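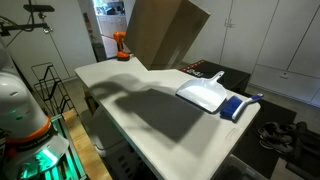 Progress report to the Vashisht Fund
Community workroom at Itton, second stage
Reporting period ending in September

1. Summary

In this period we have finished the clearing of the workroom and started to set up the places where people will work. The room can now be used in the mornings. The evening opening is delayed, and I explain the reason in section 4.

2. Work done

The old shelving along the back wall was taken down and given to the Brendbridge hall, who came with their own trailer. The floor was swept and mopped, and two cracks near the door were filled. The paint on the door side is done with one coat and needs a second.

For the tables, we decided on folding ones with a light grey top. In our application we had written fixed benches. A folding table can be put against the wall when the room is needed for a meeting, and the colour makes it easy to see dust and small screws before they go on the floor. We ask you to accept this change, which does not increase the total.

Each table will have its own dustpan and hand brush. In the first stage we had one broom for the whole room and it was always in the wrong place. The brush and pan now stay on the table top, and the person who finishes last is asked to use them. The cordless drill also has its place at the far end of the table. Flattened cardboard is kept standing behind the tables until the recycling is collected.

3. Money

The amount spent in this stage is $3420. It covers tables, hand tools, cleaning articles, filler and paint. The receipts were sent together in one envelope. One receipt, from Plinasia, shows delivery on a separate line, and we have counted it under tables. If you prefer it under transport, please tell us and I will correct the sheet.

4. Difficulties

The lights over the back half of the room are not yet repaired. The electrician has visited and made a quotation, but the part is on order. Until then we do not open after 4 p.m.

We also have less storage than we planned. Some timber is still lying on the floor and must be moved to a rack. The rack is bought but not mounted.

5. Use of the room

In the reporting period 26 people signed the attendance book. Our aim for the full year is 100. Most came for small repairs of chairs and toys, and a few asked for a sewing morning, for which we have no machine at present.

6. Next steps

Mount the timber rack.
Second coat of paint on the door side.
Lights repaired and tested, then evening opening.
Labels for the tool places, in large letters.

The next report will include the attendance by month, as you requested in your last letter.

Project coordinator, Itton workroom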